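Shirt folders wanted, paid, Trirkelham workroom
Posted June 9, 2020

Let me start with what this job isn't. It won't change how you feel about your closet. I have read the books about folding, I have watched the videos, and I still doubt that a drawer full of small upright rectangles has ever made a person calmer. If you come in believing otherwise you are welcome to apply, but please don't try to convert Barnabás Magyar, who runs the floor. He has heard it.

What we need is people who can take a blue shirt that has been dropped in a heap, get it flat, get it folded, and do it again. And again. A session is 72 folds. You work standing up.
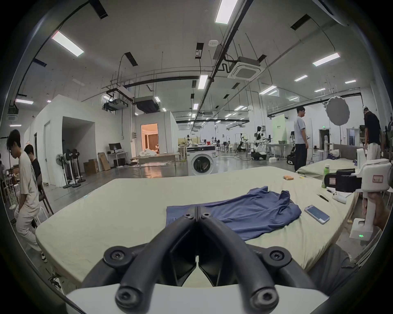 We pay by the session, and the rate goes out with the reply to your application. It is the same for everyone. Dezső Katona's mother folded for a hotel laundry her whole working life and got the same as the student next to her, and she had opinions about that too.

The work in plain terms. You flatten the body first, then the sleeves, then the collar. The collar is where most people come unstuck. It wants to stand up, and leaning on it harder only moves the lump somewhere else. We don't teach one "correct" method. Kokora, who ran a trial like this in April, handed out a nine-step card, and I have yet to meet anyone who got past step four without making up the rest.

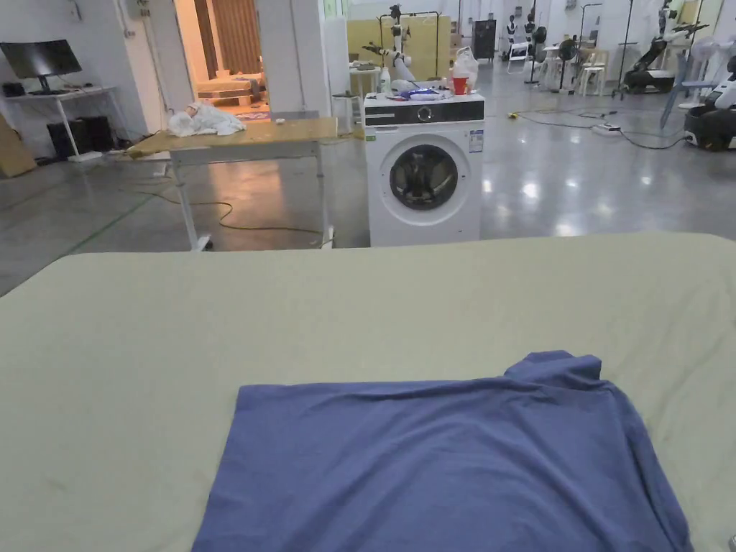 You don't need experience. I am wary of the word "passionate" in applications and will read past it. Tell us instead how you fold a shirt at home, in two or three sentences, and whether you own an iron. Owning one counts neither for nor against you -- Gergely Major just likes to know.

Things that do matter:
You can stand for most of a morning.
Your hands are in decent shape, with no fresh cuts.
You will say so when you're tired. Tired people fold badly and then argue about it.
You can be here on time. We have 11 places and a waiting list.
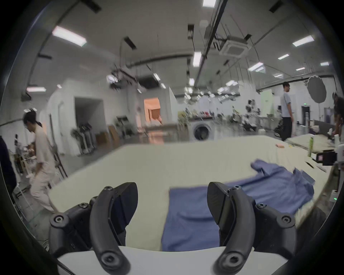 Past participants tell us the first hour drags and the second goes faster. I suspect the second hour is the same length and they have stopped looking at the clock. Either way there is a break between the two.

We had 347 replies to the last notice and 271 of them were one line long. "Interested" is not an application. Write to Irén Bozsik at the Ternier front desk, put "shirts" in the subject line, and give a phone number you answer. If you have questions about pay or access to the building, ask her before you come -- the door staff won't know.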